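Entertainment Publicity, Unit 7: Writing the Announcement for a New Single
Notes by Gopinath Sundaram
May 2, 2022

Welcome back, everyone. Last time we got as far as the artist bio, and several of you stayed behind to ask how a bio differs from a release, so let me start there and then we'll move along to the new material (bring your drafts to the next session, please, even the messy ones!).

A bio sits on a website for a year or more and has to make sense to whoever wanders in. A release has one piece of news in it. If your singer has a new single, the single is the news, and the childhood piano lessons can wait until the fourth paragraph or stay home altogether.

We'll use the same practice client all through this unit: Clostura, a four-piece pop group putting out a song called "Vinisstead" on the Pliltus label. They've played small rooms for three years, their last video reached a modest but loyal crowd, and the drummer had a short part in a TV drama. That last detail is going to tempt you, and we'll talk about it.

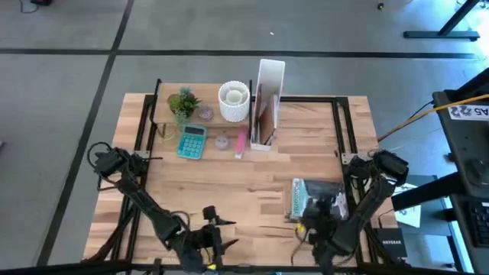

The opening sentence should carry the name of the act, the name of the song and the day people can hear it. I know that sounds plain. I read a great stack of student openings every spring, and the ones I remember fondly are the plain ones – the ones where I knew what was going on before my coffee got cold.

Length

Keep the whole thing to 300 words. Your headline gets no more than 82 characters, spaces included, and I do check. The short pitch that goes in the email itself should come to 53 words or fewer, which feels cruel the first time and rather freeing by the third.

Quotes

One quote from the artist, and please let it sound like a person talking. "We wrote it in my aunt's kitchen and she hated the first version" will get picked up. "We are thrilled and humbled to share this journey" will be skipped by every editor who has ever lived. Read it out loud to a friend and watch their face.
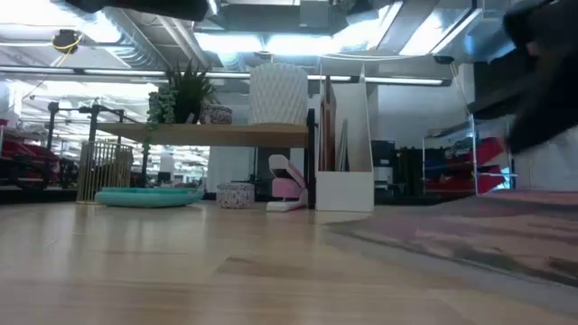

Using past credits

Now, back to that drummer. A screen credit is worth mentioning once, with the title of the show and the name of the role, and then you let it go. Don't call it a starring part if it was two episodes.

For next time

Write the full Clostura release and the email pitch. Read the Akbulut chapter on embargoes, at least the first half, and mark anything you'd like to argue with.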